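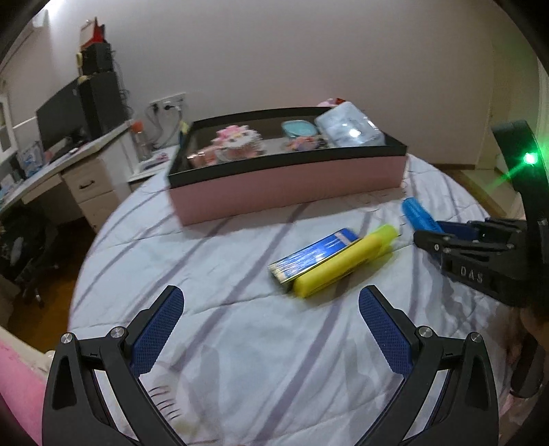
Keeping dividend paperwork in order at the kitchen table

Small shareholders get a surprising amount of post. Mine lived in a biscuit tin until December, when the lid gave up.

Sort by company first, then by date. I hold 508 shares in Potura and 67 in Hindo, and the smaller holding writes to me far more often – loneliness, perhaps.

Keep every dividend voucher and contract note. Annual reports can go once you've read them, or once you've admitted you won't.

Write what you paid, fees included, on the front of each folder in pencil. My neighbour Ákos Pintér trusted his memory and spent a wet week in Margate ringing his old broker about a purchase of 100 shares.

Broker's notes get a folder to themselves. "Buy" goes at the front, "hold" behind it, and "sell" will not need much room. Put the target price and the date on each one, then look again a year later with a cup of tea. One of mine promised a rise of 43 per cent. I've kept it for the prose.

Shred anything with an account number on it. Staples out first, unless you enjoy buying shredders.

Last updated 3/19/21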